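Bench notebook, Trarow cell, January

Started 8.15 am. Eulalia Rivadeneira and I finally sat down with the Goststead handling rules and went through them line by line against the pour-over task, and I'm really pleased with how much of it holds up! The rules were written for the Hulme lab, all metal parts and trays, so I expected to throw half of them out. We've crossed out two and reworded one.

Rule 4 is my favourite now: no thin or brittle part gets gripped until the closing force has been checked that shift on the dummy part. We used to do it at the start of a run of work and then forget. The setting went from 2000 to 501 (controller units, not newtons, please stop writing N beside it) and the new number is on the card by the e-stop.

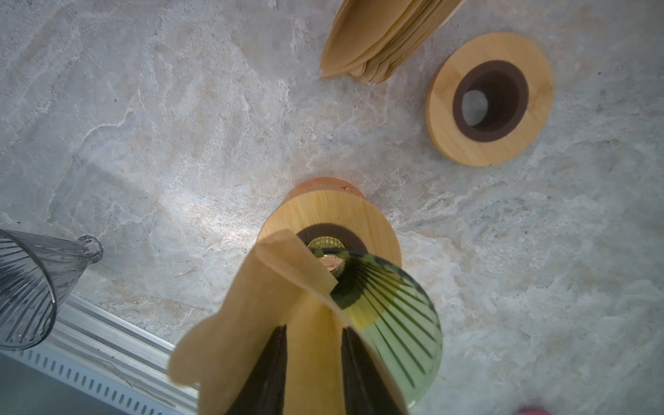
Wrist view, filter and green glass dripper in the fingers, wooden disc and gold spout ahead.

Eulalia's point about glass over stone is a good one and I've written it in as a local rule. While the fingers have glass in them, the arm stays in slow mode, hands stay off the counter, and whoever has the pendant doesn't talk to visitors (guilty, twice). If the grip looks wrong, hold position and call it out. Don't open the fingers to "have another go" in mid-air.

We also argued over paper. She wants the filters treated as a consumable with no inspection, I want a quick look for torn seams before each set of 15. Settled on the quick look, and she gets her way on not logging it. Fair trade.

Wrist lens gets wiped before the first recording, same colour cloth every time so it doesn't wander off to the sink.

To do: send the reworded rule to Darnow for their copy, reprint the card bigger, ask whether slow mode can be locked in from the task file instead of the pendant. I'd love that one.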